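Trurnham Box Room: README

Welcome, and thank you for opening this file before the spreadsheets. It began as a half-page note taped inside a cupboard door, and it has grown every time someone asked me a sensible question, so please forgive the length. If you only want to know what the columns mean, skip down to "What's in the folder".

## What this is

Trurnham Box Room is a plain written record of what goes into cardboard boxes when a household packs up small electrical bits and pieces: chargers, adapters, leads, plugs, spare remotes, the odd bicycle light. It covers 145 boxes, packed in homes around Trurnham and Onadov over one long spring, with the last few finished in April. Most were packed for a house move. The others were packed because a drawer would no longer shut, and I have a great deal of sympathy with those.

I started it after my own move, when I opened a carton marked "KITCHEN — MISC" and found the charger I had already replaced twice. I wanted to know whether other people's boxes were any better organised than mine. They were, mostly, although not by as much as I had feared.

## What's in the folder

- boxes.csv — one row for each box, with its size, its label as written, the room it was packed in and the room it was meant for
- contents.csv — one row for each item, tied to its box by number
- labels.txt — the wording on the outside of every box, spelling mistakes kept
- notes/ — longer remarks from the packers, lightly tidied
- pictures/ — snaps taken during packing, where there were any

The column called "mate" tells you whether an item was packed with the thing it belongs to. A charger in the same box as its radio has a mate. A charger by itself does not, and gets an "n". Where the packer couldn't say what the item belonged to in the first place, I've put "dk" for don't know, and I'm sorry to say that there is plenty of "dk" in the file.

## How the boxes were packed

Everyone used whatever boxes they had. Ordinary brown corrugated ones make up the bulk of it, with shoe boxes a good way behind. I had hoped to get people to use one standard carton and even bought a bundle, the Plevon flat-packs, but they sat in my hallway for weeks while everybody carried on happily with what they'd saved from deliveries. Quite right too.

Packers were asked to do very little. Put the things in, write something on the outside, and fill in the short sheet while you still remember. The sheet has 12 lines on it. I first tried a longer one and it came back with tea on it and not much else.

Packing happened all over the house. Floors, worktops and the bottom stair all turn up in the notes, and so do beds, which are a lovely height for it if your back is anything like mine. You can lay everything out on the covers, see what you've got, and sit down beside it when you lose heart. The one drawback is that a half-filled box on a soft mattress likes to lean, and small things slide to one side. If you pack this way, hold the side of the box as you put the heavier items in, or slip a large book underneath.

## A few things I'd suggest, having read all the notes

Put the small items in last if the box is going to be full, and in a bag of their own if it isn't. An adapter by itself in a big carton will rattle about for the whole journey, and the prongs can scratch whatever it meets. An old sock does beautifully.

Tie a bit of paper to every charger with the name of what it charges. It feels silly while you're doing it. The households that did so had hardly any "dk" at all, and one of them finished unpacking the study before supper.

Write on the side of the box as well as the top. Boxes get stacked, and then the top is no use to anyone.

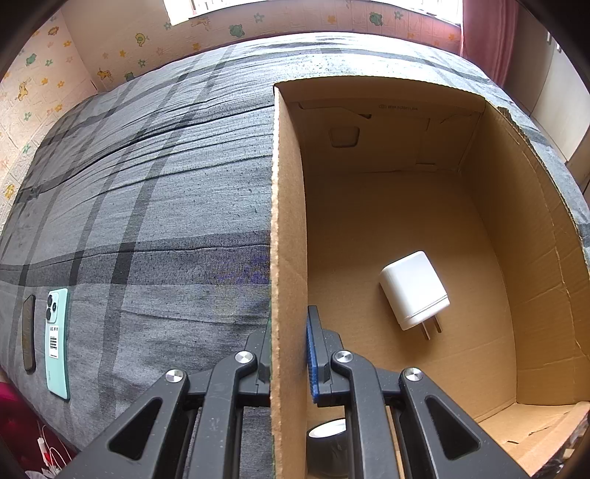
Loureiro wrote back after reading an early copy of this file to say that the labelling advice was all very well, but that white adapters ought to have a section to themselves, as they all look alike once they're off the wall. Loureiro's habit is to write the name of the gadget on masking tape and wrap it round the lead right up by the block, and then to keep every one of them in a single box that travels in the car. I've since copied this at home and can recommend it warmly — use the paper sort of tape, though, as the shiny kind leaves a gummy mess by the following summer.

## Things to be careful about

The record leans heavily towards people who were willing to fill in a sheet, and such people are probably tidier than average. Please don't take it as a fair portrait of the county's cupboards.

Box sizes were measured with whatever was to hand. I trust them to within a finger's width. Five of the boxes have no size at all, and for four others the packer wrote "big", which I have left as it stands.

The room names are the packers' own. "Box room", "spare room" and "the back bedroom" may well be the same sort of room, and I haven't tried to merge them. If you do, keep the original column as well.

Not every box has a picture, and the pictures don't show everything that ended up in a box. Use the contents sheet for that.

## Using it

You're welcome to use the files for teaching, for your own curiosity, or for planning a move. Please keep this README with them, and please don't try to work out whose house is whose. If you find a mistake, do write. I answer everything in the end, though it can take me up to 12 days when the garden is busy.

## Still to do

I'd like to add a column for how long each box stayed shut after the move. Several packers have promised to tell me when they open theirs, and a fair few haven't opened them yet. I'd also like to sort out the row numbers in contents.csv, which jump in the middle where I pasted a page in twice and then took it out again.

Related items
Trurnham Kitchen Drawers: contents and notes
Labels on Jam Jars, Onadov
Saved Delivery Boxes: a short list of sizes
How to fold a fitted sheet for packing

We use a small number of cookies to remember your settings. Accept / Manage choices

Contact | Terms of use | © Trurnham Box Room | Back to top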